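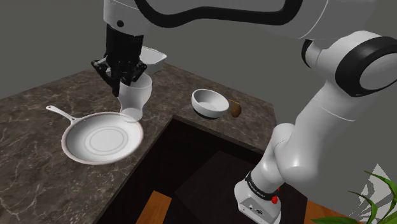
Pornirmont Building - Progress Report No. 4
To: Rangi Kereama, Brunero Property Fund
From: Elsie Ngata, project manager
23rd July

Dear Rangi,

Please find in this report the progress on the Pornirmont conversion since our last report, and the points where we need your decision. I kept the same order as before, so you can compare easily.

1. General situation

The building will have 120 rental apartments when it is finished, on floors two to nine. The ground floor stays commercial and the first floor is for the shared rooms and the management office. The structural work on floors two to six is complete and signed by the engineer. Floor seven is in progress. On floors eight and nine the old office partitions are removed, but the new walls are not started.

We are three weeks behind the program which you approved in February. Two of these weeks come from the stairwell on the north side, which I explain in the next section. The third week comes from the windows. I do not expect to recover all of this time before the end of the year, and I prefer to say it now.

2. North stairwell

When the contractor, Ó Ceallaigh, opened the wall at floor four, they found that the original steel was not in the position shown in the drawings from the owner before us. The difference is small, but the new landings were already ordered according to the drawings. Four landings had to go back to the workshop for cutting. The fire inspector visited after the correction and accepted the stairwell up to floor six. The inspection for the upper part is not yet booked, because he wants to see all three remaining floors in one visit.

The cost of this correction is paid from the contingency. Ó Ceallaigh asked also for a payment for waiting time. We did not agree to this, and the discussion continues.

3. Facade and windows

The cleaning of the brick on the street side is done. The color came out lighter than the test area, and the city's preservation office asked for a new sample before we go to the courtyard side. We sent the sample and they answered with no objection - only with a request that we use the same mortar for the repairs on both sides.

The windows from Makier arrived in two deliveries instead of one. In the second delivery, some frames had the wrong handle. Makier changed the handles on site and did not charge us. The street side is now closed against the weather up to floor seven. The courtyard side is closed up to floor five.

4. Apartments

The model apartment on floor three is ready, with the exception of the bathroom door, which opens in the wrong direction. It will be changed before your visit. I ask your team to look especially at the kitchens. In the smallest apartment type the refrigerator stands very close to the entrance, and I am not fully satisfied with it. The architect prepared an alternative plan with the kitchen on the opposite wall. It needs a longer pipe, and it takes a little space from the closet. If you prefer the alternative, we must know before the plumbing on floor seven is closed.

The ceiling height in the living rooms is as promised on all finished floors. In the corridors we lost a little height because of the sprinkler pipes.

5. Commercial space on the ground floor

The ground floor has 683 square meters for rent. We had two visits from a bakery and one from a dental office. The bakery needs a ventilation duct to the roof - this is possible, but only if we reserve the shaft now, while floors eight and nine are open. I recommend to reserve it even when no contract is signed. The dental office has not written again after the visit.

6. Neighbors

We received complaints about early deliveries in the side street. Trucks now arrive after eight in the morning. One neighbor reported a crack in her garden wall, and our engineer will look at it together with hers.

7. Decisions we need from you

Kitchen position in the smallest apartment type: original plan or alternative plan.
Reservation of the shaft for ventilation: yes or no.
Our answer to Ó Ceallaigh about the waiting time. I attach their letter and our draft.

The updated program and the cost table are in the separate file. The next payment request will come when floor seven is signed by the engineer.

With kind regards,
Elsie Ngata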